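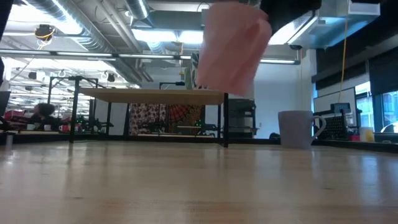

LOVSTEAD, Oct 29, 2021 – The hard water notice that went out with the last utility bill drew more mail than anything else this year, and most of it asked the same thing: what is the white film on the dishes, and does it come off?

The film is mostly calcium carbonate. Water from the Tundodell wells passes through limestone and picks up calcium and magnesium on the way. When a drop dries on a cup or a glass, the water leaves and the minerals stay. Heat speeds this up, so kettles and coffee makers scale first. Magnesium compounds account for the rest, along with a little silica in the older wells.

Scale dissolves in weak acid. Plain white vinegar works on most glazed ceramic and glass. Fill the item, let it stand, then rinse and wipe. Citric acid powder does the same job with less smell. Do not mix either one with bleach, and keep both off marble counters, which are made of the same mineral you are trying to remove.

If the haze is still there after an acid soak, it may be etching. Etching is damage to the glass itself, usually from soft water, too much detergent and a hot wash cycle. It cannot be cleaned off.
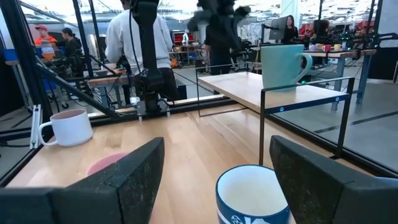 Households on the Pondellow side will see a change in October readings. The blending valve there was reset so that well water is mixed with reservoir water before it reaches the main. Average hardness on that loop fell by 6 grains per gallon. The Lovstead loop has not been changed and will stay on well water through the winter.

Anyone running a home softener on the Pondellow loop should lower the hardness setting to match. A softener left at the old value regenerates too often and wastes salt. The setting is normally under the control panel cover – check the manual before changing it, as some units store the value in parts per million. One grain per gallon equals 17.1 parts per million.

Myung-ja Tak at the water lab will test a sample from any address in the district. Use a clean bottle, run the cold tap for two minutes, fill to the top and cap it. Write the street address and the tap location on the label. Samples from softened taps should be marked as such. Results go out by mail in six working days.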